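Emar Short Course in Robot Handling
Handout 3: Teaching a pick by remote control

Before this session you should have read handout 2 and signed the safety sheet.

A demonstration is one complete pick, from the start pose to the release. You drive the arm by hand controller and the software logs joint angles, gripper opening and camera views together. The Majali set used in the exercises holds 1,930 demonstrations by several operators, and their habits show up in it.

The bin is clamped at its upper corners and tape corners are stuck to the table beside it. If the bin moves, later demonstrations no longer match earlier ones.
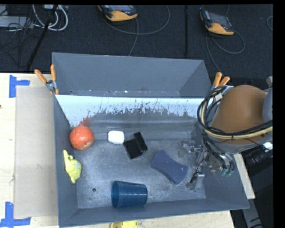

Move at a steady pace. Long pauses get copied by the trained model, so decide on your object before you press record. Come down close to the object with the fingers open, stop, then close. If you miss, back off and try again in the same recording - do not delete it. Recoveries are useful.

Items near a sloped wall are harder. Approach from the open side and watch the knuckles as well as the fingertips.

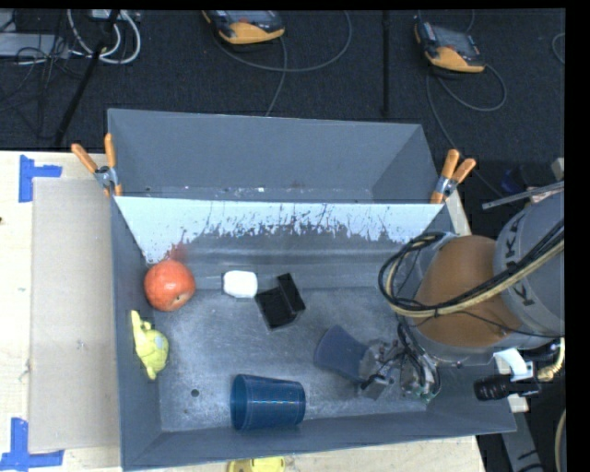

Mix the objects by shape and stiffness. A cup on its side, an apple and a small soft block each need a different grip, and a model trained on one will do badly on the others.

Coursework (Momar group and Trarnanora group)

Each pair records 200 demonstrations over 5 sessions. Swap operator halfway through each session and note the change in the log. Files are due by the end of April.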